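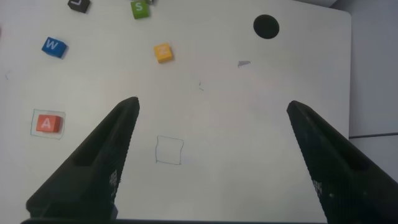

O défice da conta corrente de uma economia pequena diz menos do que parece. Nas últimas semanas voltei aos quadros trimestrais de Villca, que publica a balança de pagamentos com um atraso de quatro meses, e a leitura que circula nos jornais locais continua a misturar duas coisas que convém separar: o saldo de bens e o saldo de rendimentos primários.

O saldo de bens piorou. As importações de bens intermédios cresceram mais depressa do que as exportações, e a fatura energética fez o resto. Até aqui não há discussão. O problema está no segundo saldo, onde entram os lucros reinvestidos das empresas de capital estrangeiro. Pela convenção contabilística, esses lucros saem como rendimento e regressam como investimento direto, sem que haja qualquer transferência efetiva. Um ano bom para as empresas aparece assim como um agravamento da conta corrente.

No último exercício completo, os lucros reinvestidos somaram 756 milhões, contra um défice corrente de 3.527 milhões. Descontada essa parcela, ficam 2.771 milhões. Continua a ser um défice elevado, mas a necessidade de financiamento em divisas é outra, e é essa que interessa a quem acompanha as reservas.

Yusri Lubis escreveu-me a contestar este desconto. O argumento dele é que o lucro reinvestido de hoje é o dividendo distribuído de amanhã, e que excluí-lo equivale a ignorar um passivo que se acumula. Aceito a primeira metade. A segunda depende da taxa de distribuição, que em Villca passou de 16 para 41 por cento em seis anos. Se a tendência se mantiver, o desconto que faço hoje terá de ser menor daqui a dois ou três exercícios. Não invalida o cálculo para o ano em causa.
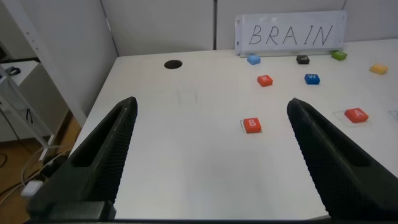 O que se passa com os serviços

O excedente dos serviços tem sido apresentado como a almofada do sistema. Os números brutos confirmam-no, a composição levanta dúvidas. O porto de Varnley concentra a maior parte das receitas de transporte, e estas acompanham as tarifas de frete com um desfasamento de um a dois trimestres. Quando as tarifas descem, a receita desce mesmo que o volume movimentado aumente. Foi o que sucedeu na primeira metade do ano.

O turismo, concentrado em Batden, tem o perfil contrário: volume sazonal e preço relativamente estável. O pico de agosto distorce qualquer comparação em cadeia, pelo que uso sempre a variação homóloga ou a série ajustada. A série ajustada oficial foi revista duas vezes e as revisões foram ambas em baixa. Duas revisões não chegam para falar de enviesamento, mas levam-me a dar menos peso ao último ponto da série.

Há ainda a rubrica de outros serviços às empresas, que cresceu muito sem explicação publicada. Suspeito de uma reclassificação: parte do que antes era faturado como assistência técnica dentro dos grupos passou a constar como consultoria a terceiros. A nota metodológica não o refere. Pedi esclarecimento ao serviço de estatística e recebi a indicação de que a questão seria tratada na próxima mudança de base.

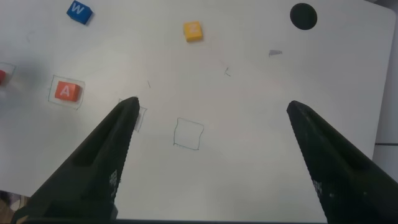
Enquanto essa mudança não chega, o procedimento mais prudente é trabalhar com o agregado dos serviços e evitar conclusões por rubrica. Faço uma exceção para os transportes, onde existe uma fonte independente nos registos portuários e a discrepância com a balança é pequena.

Quanto ao financiamento, o investimento direto líquido, excluídos os lucros reinvestidos, cobre menos de metade do défice ajustado. O restante vem de empréstimos bancários de curto prazo e da linha de crédito negociada com Brukby, cuja renovação está prevista para o próximo exercício. As condições da renovação não são públicas. Uma subida do spread teria efeito direto nos rendimentos pagos ao exterior e, com algum atraso, na própria conta corrente.

Falta-me a posição de investimento internacional desagregada por maturidade, que só sai com os dados anuais. Quando estiver disponível refaço o quadro com os passivos de curto prazo em linha separada e corrijo o desconto dos lucros reinvestidos pela taxa de distribuição do ano.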